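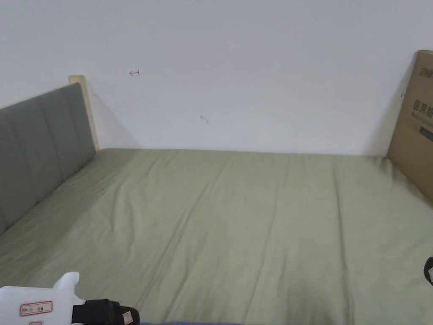 Can any home robot change the sheets on a bed yet?

Comel
Not one you can buy. I've read 9 product pages this year, and the bed was made in every video before the robot rolled in. Floors, fine. Fabric, I'll wait.

Woldegiorgis
depends what you call changing. Pulling sheets off, maybe. A duvet into its cover, 64 minutes and a mess
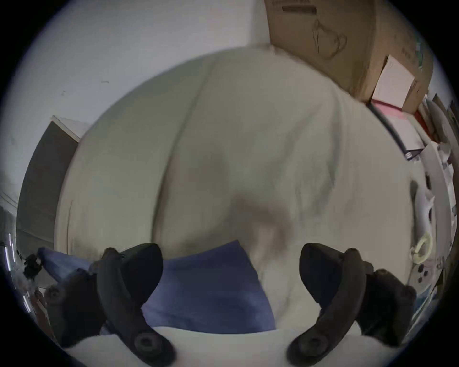 Memby
I'd give it 6 years, and I'm being generous. Cloth never lands the same way twice. Buy a second set of sheets.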